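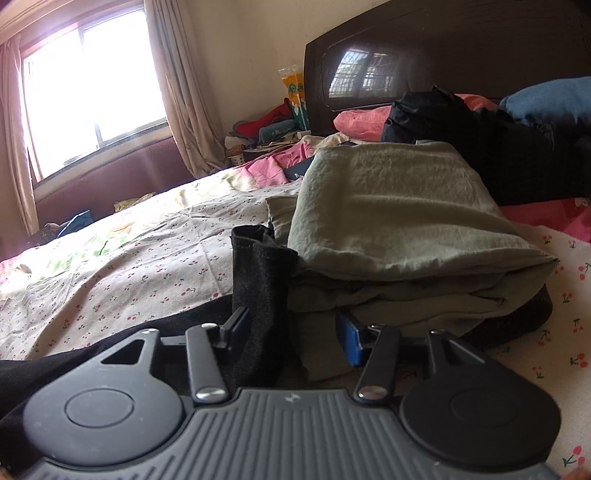 ## Drellska Book Fair, Scholarly Hall: Visit Report

Two days in June, attended for the acquisitions desk. Purpose: check what the smaller academic presses have in print on property law and land reform, and see the citation index run by the Flerkulthorpe library.

### Layout and access

The scholarly presses were in the lower hall, behind the children's section. Signage from the tram stop was adequate. Doors opened at 9 a.m. for trade badges and an hour later for the public. Aisles were wide enough for book carts, but the shelving at the east end was lit from one side only and spines were hard to read after mid-afternoon. Wi-Fi failed twice on Sunday, and card payments stopped with it.

### Rorkora

Rorkora publishes edited volumes, mostly conference proceedings. The current catalog lists 586 titles, of which 40 deal with ownership, tenancy or restitution. I checked the footnotes in a sample of the recent ones:

- Archive references are given in full at first mention and shortened consistently after that.
- Funding notes are on the copyright page in the newer books. In older ones they sit at the foot of the first page of each chapter, where a cataloger will miss them.
- Place names follow the form used in the source, with a concordance at the back. Two volumes lacked the concordance.

Print runs are capped at 800 copies. Backlist titles are reprinted on demand, and the paper is noticeably thinner. Bindings on the stand copies were glued – the hardcovers are sewn, according to the sales sheet, but none were on display.

### Sampaio

Sampaio is a reprint house. Its series on agrarian history reissues out-of-print monographs with a new introduction and the original pagination kept in the margin. That last feature matters to us, as most of our readers arrive with a page reference to the first edition. The scans are clean except for fold-out maps, which have been reduced to a single page and are unreadable at that size. I asked for the maps as separate files and was told to write to the production office.

### Citation index demonstration

The Flerkulthorpe index records which books cite a given work, by year and language. The demonstration ran 40 minutes and used live data. Searching by title was fast. Searching by author returned duplicates wherever a name had been transliterated in more than one way, and merging them is still manual. Export works to plain text and spreadsheet formats. Footnote citations are included; captions and appendices are not.

### Follow-up

1. Request desk copies of the two Rorkora volumes on communal land.
2. Write to Sampaio about map files and standing-order discounts.
3. Ask Flerkulthorpe for trial access through the fall term.
4. Check our own holdings against the Rorkora list before ordering – at least one title was bought under its series name.

Receipts and both catalogs are in the acquisitions tray.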